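Unit 4: Budgeting a Two-Arm Bench Cell

Course notes, Equipment Planning for Small Automation Labs
Reading for the Tuesday session. Bring the blank cost sheet.

4.1 Scope

The previous unit dealt with choosing an arm. The arm price is the easiest number in the budget to find and the one that students rely on too heavily. A bench cell for handling cloth needs a floor, walls, mounts, cable runs, fixtures, spare parts and a supply of garments, and each of these belongs on its own line. The worked case is a small enclosed cell with two servo-driven arms, used for garment handling at reduced scale. The planning record comes from the Suvarna bench project.

4.2 Fixed and consumable lines

Split the sheet in two before entering any prices. Fixed lines are bought once and written down over the life of the cell: arms, mounting plates, enclosure panels, power supplies, the computer. Consumable lines are bought again on a schedule: servos, gripper parts, cables, tape, garments. Brackets and printed links can go in either half, but must not appear in both.

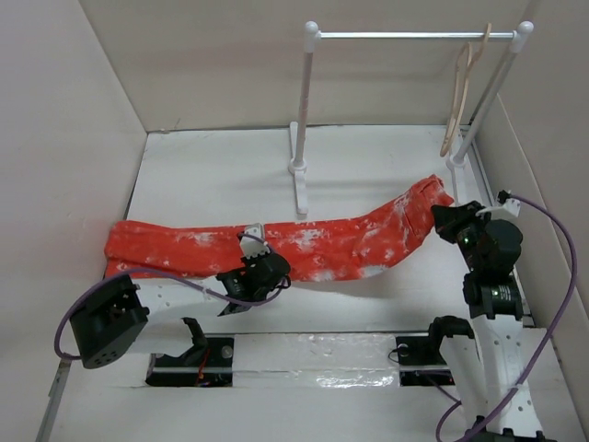 Darcy Leclerc

Work with a pair of trousers loads both arms at once. One gripper pinches the middle of the garment while the other holds a leg end off the floor, and the fabric bunches and twists between them. For budgeting purposes this has two effects. Servo wear should be estimated from paired operation, and a spare must be held for each joint type used on either arm. The Suvarna plan allowed 8 spare servos for the first term.

Cables are commonly left out. A cable that loops out from the gripper and back to the base needs slack for the full reach of the arm, so order by the longest path and add a margin. The two arms may need different lengths if one cable has to follow a wall.

Fixtures such as the miniature clothes rack and its hangers are cheap, but they set the floor size. Fix the rack position on paper first, then place the cutouts for the mounting plates. Moving a cutout later means buying a new floor panel.

4.3 Reserve and lead time

Hold 20 percent of the fixed total in reserve until the cell has passed acceptance. In the Suvarna plan the reserve came to around $500 and was spent mostly on a second floor panel and replacement brackets. Request quotes from at least two suppliers. The sample quotes in the course folder are from Grorkalix and Bevia; note that only the Bevia quote includes shipping. Orders for the fall term should be placed by March.

4.4 Exercise

Prepare a one-page budget for a cell of the same type with one arm removed. State which lines fall by half, which stay the same, and which go up — a single arm may need a clamp to replace the second grip. Submit to Teresa Wilczyńska before the next session.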